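2020-09-02

Woke up at five to the neighbor's sprinkler, which waters the sidewalk with real commitment. Gave up on sleep and made the cheap coffee. The good coffee is still in the mail, where it has been since before my tooth started hurting.

The tooth is fine, by the way. I had a whole speech ready for the dentist and she tapped it once with the little mirror and told me to chew on the other side. $144 for that. I have been chewing on the other side since April for free.

Then the choir business. Anastasia called at nine to say we're rehearsing outdoors again, in the lot behind Fasstead Hardware, six feet apart, everybody bring a chair. I asked what happens when the delivery trucks come. She said we'll sing the loud one. I can't argue with the woman, she has been running altos for longer than I've been able to read bass clef, and I read it badly.

Grigoris wants us to do the Gkikas piece, all 3 verses, with the modulation. We've had the music a month and the tenors still come in on the wrong page. I said so, mildly I thought, and now I'm apparently in charge of the tenors. There are 2 of them. One is Grigoris.
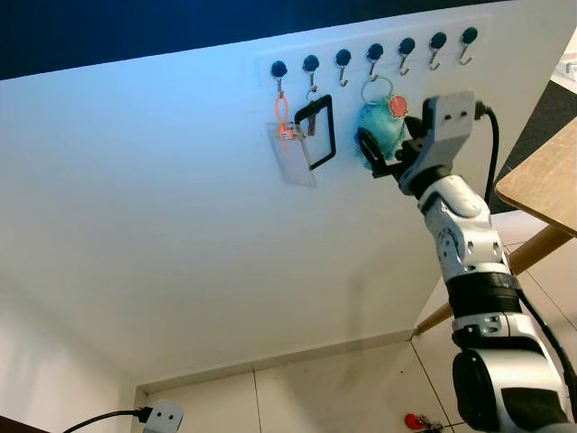

So I spent the afternoon marking up their parts in red pencil. Breath here, no breath there, PLEASE no breath there. By measure forty I was writing things I'd have to erase before anyone saw them. Also found a coffee ring on my own copy exactly over the rest I always miss, so that's one mystery closed.

Walked to the post office at four to ask about the coffee. The clerk said it had left Justerden and could be anywhere. He seemed pleased for it. Walked home the long way past the school, all the windows up and no kids, and the marquee out front still says Have a Great Spring Break. My step counter gave me 3355 for the whole trip, and I was sure it had been more. My knees were too.

Supper was eggs. Called Mom after. She's reading a mystery and told me who did it, then asked if I'd like to borrow it. I said yes – what else is there to do – and she's putting it on her porch for me tomorrow under a flowerpot, like we're spies.

Tried the Gkikas in the shower. The modulation is harder than I've been telling the tenors. I'm going to have to be nicer, or get better, and rehearsal's in about a week.

Need: folding chair, eraser, milk.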